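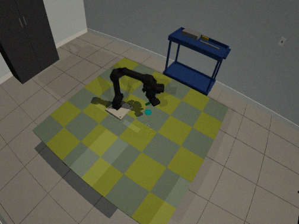 Two greens in a checkerboard, set diagonally over pale gray tile.

1/ Redoing the floor in our back room in Dakthorpe. Posting what I learned about checkerboard patterns in case it helps someone.

2/ Straight or diagonal is the first decision. Diagonal makes a narrow room look wider. It also means a cut piece along every wall, so order extra. I went 5 percent over and ran short.

3/ Contrast matters more than color. Black and white shows every crumb. Two shades of the same color hide dirt better and are easier to live with.

4/ Find the center of the room first and snap chalk lines from there. Dry lay two full rows before you glue anything. My walls were off by almost an inch.

5/ Prices: Kultico wanted $812 for the whole room, delivered. Dufour was $40 less but only had the large squares, and those look wrong in a small room. Went with Kultico.

6/ Door trim comes off before you start. I left mine on and had to undercut it with a hand saw.

7/ Grout goes in November. Still deciding between light gray and something darker. If you have used the Prostgate sealer on a matte finish, let me know how it wore.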